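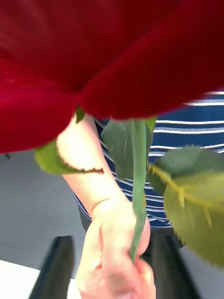
附件1 红玫瑰单枝,花头下方叶片;左侧叶黄绿色,叶缘有细窄褐边

工单编号:3266
建单日期:2018年5月19日
产品类别:鲜切花 / 玫瑰 / 红色大花型
报单方:Zaltoscombe 门店,Rania Sqalli
受理:Cultulix 采后技术支持,Emil Oberholzer
优先级:中
状态:已关闭(保留观察项)

问题描述(报单方填写)

到货红玫瑰300枝,枝长60厘米,供货农场 Ait Ali。开箱时花头正常,未见压伤。去下部叶、斜剪、入桶,用保鲜液过夜后放入冷柜。次日取出分枝时发现部分枝条的上部叶片发黄,有的叶缘有褐色细边。花瓣未见软化,颈部未弯。同柜的白玫瑰和洋桔梗没有类似情况。

想确认两件事:一是能否继续出售,二是是否属于病害,需不需要隔离。附单枝照片。

首次回复(Emil Oberholzer)

附件1已看。可以确认的内容:左侧一片叶整体偏黄绿,下缘有细锯齿,带褐色细边;茎后另有一片颜色较深的绿叶,位置偏虚,叶面只隐约可见中脉。花瓣左侧偏亮、中右侧偏暗,暗处在花瓣交叠的褶缝一带,按阴影处理,暂不作为花瓣变色记录。

单凭照片不能判定原因。叶缘褐变在切花玫瑰上常见的来源有以下几类,请按顺序排查:

保鲜液浓度过高;
桶内残留清洗剂;
冷柜出风口直吹,叶片失水;
运输途中吸水中断;
灰霉或霜霉早期。

请补充:保鲜液型号和配比、配液用水、桶的清洗方式、柜温设定和桶在柜内的位置。另请取发黄叶片看叶背,有无灰白色霉层,有无紫褐色不规则斑。结果出来前,问题枝单独放一桶,不要和其他花共用水。

补充信息(Rania Sqalli)

叶背看过,没有霉层,没有斑。褐色只在边上,叶脉附近没有。
保鲜液是浓缩液,由早班配制,按桶壁刻度加水。
用水为自来水,未过滤。
桶用含氯清洗剂刷洗,冲一遍后倒扣晾干。
冷柜设定6摄氏度。问题桶在最上层靠里,正对风口。白玫瑰和洋桔梗在下层。
剪刀当天换过刀片,切口看着干净。

二次回复(Emil Oberholzer)

无霉层、无斑、褐色只沿叶缘分布,病害的可能性降低,先不按病害处理,隔离可以解除。叶背检查继续做,每天一次。

剩余可疑点为浓度、清洗剂残留和出风口。三项会互相叠加,需要分开试。步骤如下:

第一步,查配液。用量杯重新量取浓缩液,不要用桶壁刻度。桶壁刻度有的从桶底内侧起算,有的从外底起算,同一刻度对应的水量不同。把现用桶装水到刻度线,再倒入量杯核对。

第二步,查残留。取一只洗过的空桶,加清水静置,用余氯试纸测。另取未装过水的新桶作对照。

第三步,查位置。选叶色一致的枝条,分为两桶,用同一批新配液,一桶放回原位,一桶放下层。两桶间除位置外不要有别的差别。过夜后比较上部叶片的叶缘。

第四步,问题枝复水。茎端重新斜剪,去掉已经发黄的叶,换新液,花头套纸筒,离开风口放置。已经褐变的叶缘不会恢复,判断标准是有没有新叶片发病。

农场侧查询(Souad Salem,Ait Ali)

已查该批采收和装箱记录。采后入预处理液,冷链交接正常,装箱前抽检没有叶片异常的备注。同批发往其他客户的货目前未收到类似反馈。去年7月有过一次叶缘褐变投诉,后来查到是客户端保鲜液重复投加,处理记录可以提供。

这个品种的上部叶偏薄,失水时叶缘先有反应,花瓣反应晚。建议客户分枝时至少保留花下紧邻的叶片,全部摘掉会影响外观。手持茎部时避开叶柄基部,受压后叶片容易脱落。

排查结果(Rania Sqalli)

第一步:桶壁刻度与量杯不符。装到刻度线时实际水量偏少,按原来的投加量,溶液偏浓。早班用的都是这种桶,但下层的白玫瑰用的也是它,没有出问题,所以单靠浓度解释不了。

第二步:洗过的桶试纸有轻微变色,新桶没有变色。

第三步:放回原位的一桶,上部叶缘开始发干,靠风口一侧明显。下层的一桶叶色无变化。两桶用的都是按量杯新配的液。

第四步:重新剪过的枝条没有新增黄叶。去叶后花头下方略显空,能接受。

现场核查(Ismail Ghoneim,冷柜维护)

最上层靠里的位置距风口过近,导风板角度偏下,气流直接打到花头和上部叶片。导风板已调平。柜内探头装在回风侧,显示值与设定一致,但不能代表风口前的情况,已建议加一只独立温度计放在上层。湿度没有记录手段,这一项无法回查。

结论(Emil Oberholzer)

主要原因:冷柜出风口直吹,上部叶片失水。依据为第三步对照。
次要原因:保鲜液偏浓,加重叶缘褐变。依据为第一步;未单独做浓度对照,影响程度不确定。
清洗剂残留:有,量轻,不排除有贡献。
病害:排查期间未见迹象。
叶片发黄与叶缘褐变不一定同源,发黄这一项可能有采后叶片自然老化的成分,本单未再细分。

销售建议:花瓣和颈部正常的枝条可以出售,摘除黄叶,按去叶枝处理,不放入要求带完整叶片的花束。附件1所示左侧那种叶片,黄绿且带褐边,归入摘除。只有叶尖轻微发干、叶面仍绿的,可以保留。

整改项

配液一律用量杯,桶壁刻度作废,用胶带遮住。
洗桶后清水冲两遍,试纸不变色再使用。
最上层靠里不放玫瑰,可放未拆封的叶材箱。
上层加装独立温度计,开店和闭店各记一次。
到货开箱时记录上部叶片颜色,与花头、颈部同列一行。

附带问题(Rania Sqalli)

处理表里“叶片”一栏只有正常和异常两个选项,叶缘褐变和整叶发黄填进去没有区别,以后查起来不方便。能否改表?

回复(Emil Oberholzer)

可以。已在 Histix 登记表模板中把该栏拆为叶色、叶缘、叶背三项,叶缘下设无、干尖、褐边。旧记录不回填。新模板随本单发出,门店覆盖原文件即可。

关闭说明

报单方确认导风板调整后上部叶片无新增褐边,同意关闭。
观察项:下一批同品种到货后,最上层靠外的位置试放一桶,观察叶缘,结果补在本单下。若叶背出现霉层或紫褐斑,另开新单,不要在本单追加。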